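Getting Grease Stains Out of Kitchen Linens (and Keeping Them Out)

10/20/25
by Sanaa Kettani

I cook with a lot of oil. My mother-in-law cooks with even more, and when she stays with us the dish towels take a beating. For years I just bought the darkest ones I could find and pretended not to notice the spots. Then I got fed up, kept a few old towels aside and started trying things on them. What follows is what I still do now, in the order I do it.

Start before it hits the washer

Hot water and a dryer are what make a grease spot permanent, so the whole game is catching it early. I keep a little basket by the back door for anything greasy and it never goes in with the shirts. If a towel has a fresh splotch, I lay it flat on a plate, cover the spot with cornstarch (baking soda works too, it's just grittier) and leave it for 30 minutes. Then I shake it off outside. Don't rub! Rubbing pushes the oil further in and you end up with a bigger, fainter stain.

Dish soap, the plain kind

Next comes dish soap. A drop or two right on the spot, a little warm water, and work it in from the back with your thumb. I've tried the fancy stuff, including a Brudico stain stick that smelled lovely and left a ring on my good apron, and I always come back to whatever is sitting by the sink. Clear soap is safest on light fabrics. I once used a bright green one on a cream napkin and, well, it's a gardening rag now.

The overnight soak

Old stains need more patience. I fill a bowl with the warmest water the label allows, stir in two spoonfuls of washing soda and push the cloth under until it stops floating back up. Leave it overnight. In the morning the water is usually a very satisfying shade of gross. Pour it out, rinse, and have a look at the spot in daylight before you decide what to do next.

Any bowl will do as long as it isn't aluminum, which washing soda can darken. I like plastic for this, it's light to carry to the sink and I don't panic when it tips over.

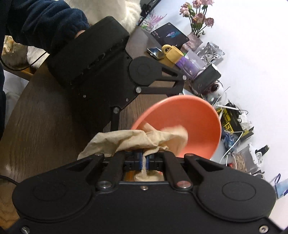

Washing and drying

Give everything a normal wash after the soak, and go easy on the load. My Wallner is a small machine and if I stuff it full the towels come out with the soap still in them. Skip the fabric softener on anything you dry dishes with — it coats the cotton and then the towel just pushes water around the plate.

Line dry the first time. A stain that looks gone on a wet towel has a way of coming back once it's dry, and if it hasn't been through the dryer you can still have another go at it. Most of mine come clean by the second round. Anything that's still spotty after that gets cut up for the floor.

A note on linen and the nice stuff

My friend Latifa Berrada gave me a set of 4 embroidered napkins last January and I was scared to use them. They've been fine with the cornstarch and the dish soap, but I don't soak them with the soda. Test the colored thread first with a damp white cloth. If any color comes off, stop there and take them to a cleaner.

Wool and silk are a whole different thing and I leave them alone.

Things I gave up on

Vinegar for grease. Great in the kettle, did nothing for my towels.

Hairspray. Sticky.

Boiling on the stove. It does work on plain white cotton, but the kitchen smelled like a locker room and I shrank two dishcloths.

Next time I'll write up turmeric, which I'm still losing to.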